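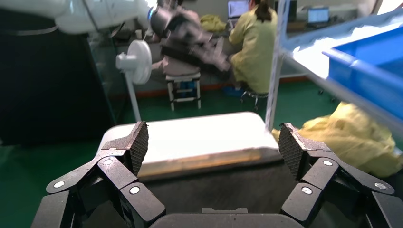
In Praise of the Slow Repair

Home Essays Letters Allotment Past Columns Contact

My mother owned one good pair of scissors, and she owned them for so long that by the end the black enamel on the handles had rubbed away to bare metal in the shape of her thumb. Every spring the man with the grindstone came down our road, and every spring she took them out to him wrapped in a tea towel. I must have been fifteen or so before I understood that other households simply bought new scissors, and I remember being a bit shocked by it, as if somebody had told me they bought a new front door when the old one got muddy.

I have been thinking about those scissors a good deal since July, when my kettle gave up. It was a perfectly decent kettle, a Loltberg, bought with some ceremony when I moved into the flat, and what had gone was the little catch that holds the lid shut. The element worked. The switch worked. But without the catch the lid drifted open as the water heated, the steam went off in the wrong direction, and the thing never knew to turn itself off. I rang the makers and a very pleasant young man told me that the lid was not sold as a part, that the catch was not sold as a part, and that he could offer me money off a new one. I said I didn't want a new one. He said he quite understood, and then he offered me the money off again.

I'd like to make a case for a kind of shop that most of us have let slip away without much of a fuss, and which I think we ought to be fussing about. I mean the mending shop. When I was a girl in Wosoveck there was one behind the chapel, kept by a family called Ghaffari, and the name over the window just said Ghaffari, with nothing to tell you what was sold there, which was fair enough as hardly anything was. You took things in and you took things out again. Irons, wireless sets, umbrellas, a doll with its arm off. The window was full of clocks all showing different times, and my father used to say it was the only place in town where you could be early and late at once.

People my age are fond of telling these stories, I know, and I can feel some of you reaching for your coats. The usual objection comes next, and I had it put to me very firmly over supper by my friend Firouzeh Khosravi, who spent most of her working life keeping the books for a furniture importer and has no patience with sentiment about money. Her point was that mending went out because it stopped making sense. If a toaster costs less than an hour of a skilled person's time, she said, then paying that person to spend an hour on the toaster is a hobby. She had another helping of rice and told me that I was free to have hobbies but I mustn't expect the high street to be arranged around them.

I didn't have a good answer that evening and I've been composing one ever since, mostly in the bath.

The first part of it is that the toaster is only cheap at the till. I don't think you need to be an economist to see that somebody, somewhere, is paying the rest, whether it's the people who dig up the copper or the people who live downwind of the tip. I'm not going to go on about this because others have done it far better than I could, and because I notice that it makes people feel tired and guilty, and tired guilty people go home and order a new toaster.

The second part matters to me more, and it's harder to put into words. When you can get a thing mended you look at it differently from the day you buy it. You want to know how it comes apart. You turn it over in the shop and look for the screws. I've started doing this again and I can report that it gets you some odd glances from the staff, but it is surprisingly informative. A thing with screws was made by someone who imagined it being opened. A thing glued shut all the way round was made by someone who imagined you throwing it away, and who had made their peace with that before you'd so much as got it home.

My niece's husband bought one of those Skinix heaters last winter, the tall ones, and when it began to rattle he went over every inch of it with a torch and couldn't find a way in. He's a patient man and a joiner by trade. He told me it was like trying to get into an egg. In the end it went to the tip, still rattling, and still (this is the bit that pains me) giving out heat.

Now, I did get my kettle mended, and I want to tell you how, partly because I'm pleased about it and partly because it has changed my mind on one or two things. There is a woman called Lavanya Gounder who takes in repairs two streets from me. She has the front room of an ordinary terraced house, with a bell you have to press twice, and she's open from ten in the morning until she gets hungry. I'd walked past it for years and taken it for a place that did alterations. She looked at the lid for a while and hummed, then she went through a biscuit tin full of springs, and then she asked whether I minded if it wasn't pretty. I said I did not mind in the least. The new catch is a bent bit of steel and it is not pretty, and it shuts with a snap you can hear from the hall.

She charged me so little that I argued with her about it, and I lost. We got talking, as you do, and I asked whether she could make a living. She said she could just about manage it, but that the work itself wasn't the trouble. The trouble was parts. She once needed one small plastic cog for a customer's mixer, and the only supplier she could find would sell her 500 of them or none. She bought none. The mixer's owner bought a new mixer. That's the sort of thing I'd been too busy being wistful to notice: the skill hasn't all died out, and there are still people who would happily sit in a front room and do the work, but they're being starved of cogs.

So I've come round to thinking that Firouzeh was half right. It doesn't make sense, as things stand, to mend a toaster. But "as things stand" is carrying an awful lot on its back in that sentence. Suppose the makers had to sell the catch, and the cog, and the lid, one at a time and at a fair price, for as long as a reasonable person might expect to own the thing. Suppose they had to put in screws. The hour of skilled time might come down to ten minutes, and ten minutes is a very different sum. I put this to her on the telephone and she said she'd want to see the figures, and coming from her I regard that as something close to surrender.

In the meantime I would gently suggest that you have a look round your own neighbourhood. Walk down the streets you don't usually walk down. Look in the front windows, within the bounds of good manners. Ask at the ironmonger's if you're lucky enough to have one left, or ask the oldest person at your bus stop. If you find somebody who mends things, take them something, even something small, and pay them promptly, and tell the people next door.

I still have my mother's scissors, by the way. They've gone terribly blunt, and the man with the grindstone is long gone. I'm taking them round to Lavanya's in the morning, in a tea towel.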